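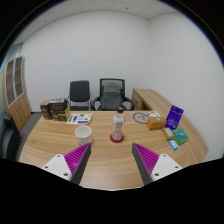 My favorite kind of software tip is the kind you can use before lunch, so this page is going to be short on theory and long on stuff I do at my own bench. I write the grasp planner and a good chunk of the perception code for a small pick-and-place project we call Hilus, and most of my week goes into persuading a program to see what's on a desk and reach for the right thing. A clear bottle is the classic troublemaker. Put one on a dark red coaster like that, with a white mug off to the left and a bunch of packets toward the back, and you've got a pretty good workout for any detector! The label shows up fine, the black cap shows up fine, and the clear plastic in between is where the depth numbers go funny.

So, tip one: let the label and the cap do the work. For months I tried to get a nice full outline of clear bottles and I got mush. Now I fit a plain upright cylinder through whatever I can trust (cap on top, label in the middle) and let the planner believe in the cylinder. It's crude and I love it. If the label is peeled off I give up and stick a strip of masking tape around the bottle while I sort out everything else.

Tip two is about coasters. A coaster is a gift when you're looking for a bottle, but your code will happily glue the two together and tell you the bottle is much fatter at the bottom than it is. I crop the lowest 10 millimeters off the point cloud before fitting anything. Then I add the height back when I plan the lift. (Please do remember to add it back. I have a dented fingertip that says I didn't always.)

Next, fingers. Keep the gripper's own fingers out of your object list! Bright ones are the easiest thing in the world to mask by color, right up to the day you set something the same color on the desk. I keep two masks, one from color and one from the known finger geometry, and only throw away pixels where both agree. Xuân Khương set that up in our Loren tool last July and it has saved me a lot of head scratching - before that, I had a planner that refused to close because it was convinced there was a big pink obstacle on both sides of every target.

While I'm on the planner: give it a wide-open starting pose and make it earn every bit of closing. Mine checks three things on the way in, which are clearance to the nearest neighbor, clearance to the table, and whether the target has moved since the last look. If there's a mug on the left, I'd much prefer the approach to swing a little right than to squeeze by. You can do that with a cost on the path and it's maybe a dozen lines of code. Don't hard-code "go right", though. I did, and then the mug moved.

Wide lenses deserve a paragraph of their own. Straight desk edges come out curved near the rim, and a cylinder fit out there will lean like it's had a long night. Calibrate with the board held way out at the edges as well as in the middle. My last round used 418 corner points and the leaning went away almost completely. If you can't be bothered to recalibrate (I get it), at least trust the center more than the rim.

Labeling! I do it with a cup of tea in 60 minute blocks and then I stop, because after that my outlines get sloppy. Save the names of things in one plain text file and stick to it. "Packet", "pack" and "pouch" were three different classes in our Hornen set for longer than I'd like to admit, and every clutter test came out weird until Dariusz Bielecka merged them with a ten-minute script.

A few small ones that don't need a story:

Log the plan you rejected along with the plan you ran.

Put a timestamp on the picture and on the arm pose, and compare them before you trust either.

Leave the background messy for testing. Chairs, backpacks, cabinets, all of it. A detector that only works against a bare sheet will sulk in a normal office.

Run the planner on yesterday's recordings every time you change a weight. It takes me more than 2 hours on the old Tomaszewski machine, so I start it when I go home.

If you've got a better trick for clear plastic than my cap-and-label cylinder, send it over. I still have a shelf of shampoo bottles with no proper caps and I'm open to anything.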